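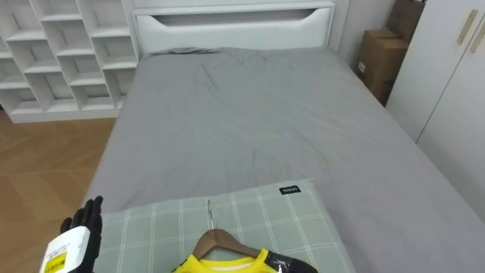
Broneck Shoulder Pads, Four Months In

I play second row for an over-30s rugby league side, and I should say up front that I'm a cheapskate about kit. I wore the same pair of hand-me-down shoulder pads for six seasons, until the velcro gave up and the left one started sliding round to my armpit every time I packed down. So when I finally spent real money on a padded vest I went for the Broneck, the mid-priced one with the molded shoulder caps, and I've now had it on for a full summer of training and most of our games. Here's how it's been!

I paid $89 for it. The Pappas vest that half our pack wears is cheaper, and there's a fancier Plellbridge one that costs a good bit more, and I tried both on in the clubhouse before I ordered (thanks, lads, sorry about the sweat).

Fit and sizing

Go up a size. I'm a large in pretty much everything and the large Broneck was like climbing into a wetsuit — I got stuck with both arms over my head and my wife had to haul me out of it. The XL is snug but I can breathe, and it stays put, which was the whole point for me. It's cut short in the body, so if you've got a long back it'll ride up over your shorts a bit. Doesn't bother me. It might bother you.

The neck is lower than on the Pappas, and I like that a lot. Our jerseys have a tight collar this year and with the Pappas underneath I felt like I was being slowly strangled.

In a game

The shoulder caps are really good. You still feel a big hit, of course you do, but I've stopped getting that deep bruise on the point of the shoulder that used to hang around until Thursday. I had a proper test of it away at Wostcombe, where they have a prop called Horacio Henríquez who runs at you like he's late for a flight. I tackled him front-on four or five times in the first half and got up every time, slowly. We lost 28-4, so I can't claim the vest did much for the team, but my shoulders were fine on Sunday morning and that's rare.

The chest padding is thinner than I expected and I'd call it a token effort. If your ribs are what you're worried about, look at the Plellbridge, which wraps much further round the sides. The bicep pads are okay. They creep up toward the shoulder after twenty minutes or so and I've quit pulling them back down.

One thing to check before you buy any of these is what your own league allows. Ours wants soft padding only and the ref has a feel of everyone's shoulders before kickoff. He's never said a word about mine.

Heat

It's warm. July training in this thing was grim. There are mesh panels under the arms and down the spine, and they help when there's a breeze, but on a still evening I was pouring with sweat by the end of the warm-up. Orestis Triantafyllou, our hooker, has the same vest and cut the bicep pads off his with kitchen scissors. He swears it's cooler. It looks terrible and the stitching has started to go, so I'm leaving mine alone.
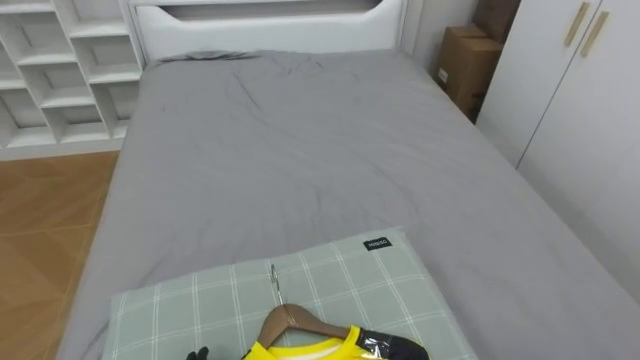
Washing and wear

The label says cold hand wash, and I did that exactly twice. Since then it's been going in the machine on cold, inside an old pillowcase, then over the porch rail to dry. Takes a full day, longer if it's muggy. The foam hasn't gone lumpy and the caps are still stuck down, though there's a bit of fraying at the left cuff and the logo is mostly gone. The smell does build up. A soak in white vinegar sorts it out for a few weeks.

Would I buy it again?

Yep, I would, at this price anyway. For a forward who mainly wants his shoulders looked after, I think it beats the Pappas pretty comfortably. Backs probably won't want the bulk. I'll update this in November once it's had some cold, muddy games, and I'll let you know how that cuff is holding up.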